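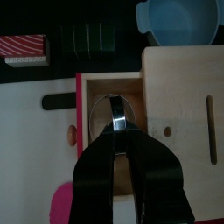

Why Does a Spoon Turn Your Face Upside Down?

A Young Readers' Guide from the Pitorcombe Museum of Everyday Science

Pick up a clean metal spoon and look into the side that holds the soup. Your face is small, and it is upside down. Turn the spoon over and look at the back. Now your face is the right way up, with a very large nose and very small ears.

The spoon is a kind of mirror. This guide explains how mirrors work and why a curved mirror gives a different picture from the one on the bathroom wall.

What is a reflection?

Light travels in straight lines. It leaves the sun, a lamp or a candle and keeps going until it meets something. Some of the light that meets an object bounces off again. When that light enters your eyes, you see the object.

Most things have a rough surface, even when they feel smooth. Paper feels smooth, but under a microscope it looks like a pile of tangled threads. Light that lands on paper bounces away in every direction. Scientists call this scattering. You can see the paper, but you cannot see yourself in it.

Polished metal is much smoother. Light that lands on it bounces off in an orderly way, and the pattern of the light is kept. Your eyes receive that pattern and you see a reflection.

The bouncing rule

Roll a ball straight at a wall and it comes straight back. Roll it at a slant and it bounces away at the same slant on the other side. Light follows the same rule when it meets a mirror. The rule works for flat mirrors and for curved ones.

Inside the bowl of the spoon

The inside of a spoon curves inward, like a small cave. A mirror of this shape is called a concave mirror. The word has "cave" in it, which may help you remember.

Imagine light coming from your forehead and your chin at the same moment. Light from your forehead travels down to the spoon, and light from your chin travels up to it. The curved metal sends the light back so that the paths cross in front of the spoon. After they cross, the light from your forehead is at the bottom and the light from your chin is at the top. Your eyes see a face standing on its head.

Left and right change places as well. Wink one eye and watch carefully to see which eye in the spoon winks back.

If you could bring your eye extremely close to the bowl, the picture would turn the right way up and grow larger. This is hard to see with a teaspoon, which curves very sharply. A makeup or shaving mirror has a much gentler curve. Stand near one and your face looks big and upright.

The back of the spoon

The back of a spoon bulges outward. This is a convex mirror. It spreads the light out, and the paths do not cross in front of the spoon, so your face stays upright. It also looks smaller than it does in a flat mirror. A convex mirror can show a wide area in a small space. Look again at the back of your spoon and you may find the window, the ceiling and both sides of the room in it.

Why is my face stretched?

A spoon is longer than it is wide, and it curves more sharply from side to side than from end to end. Hold it upright and your face looks long and thin. Hold it sideways and your face looks short and wide. A round ladle stretches the picture much less.

Curved mirrors at work

Convex mirrors are placed at sharp corners in parking garages, so that drivers can see who is coming. Stores hang them near the ceiling. Many cars have one on the passenger side.

Concave mirrors collect light. Many large telescopes use one to gather the faint light of stars. Some flashlights have a curved mirror behind the bulb that sends the light forward in a beam.

Try it yourself

You will need a large metal spoon, a metal ladle, a sheet of white paper and a pencil.

1. Hold the spoon at arm's length with the bowl facing you. Draw what you see.
2. Move the spoon slowly toward your nose. Stop when the picture becomes blurry.
3. Turn the spoon over and do the same with the back.
4. Repeat with the ladle and compare your drawings.

Safety: Never use a spoon or a mirror to look at the sun, and never shine sunlight toward another person's eyes. Concave mirrors can gather sunlight strongly enough to start a fire. Work indoors and put all mirrors away when you have finished.

Words to know

Concave: curved inward, like the inside of a bowl.
Convex: curved outward, like the outside of a ball.
Reflection: light bouncing off a surface, or the picture this makes.
Scattering: light bouncing off in many directions.

Visiting the museum

The Hall of Mirrors is on the first floor, next to the Ovley Room. School groups of up to 16 children may reserve the workshop table. Requests should be made in writing to Young-sook Gil, School Programs.

Text by Piret Org. Reviewed by Lalit Bhardwaj.
Last updated 2020-09-15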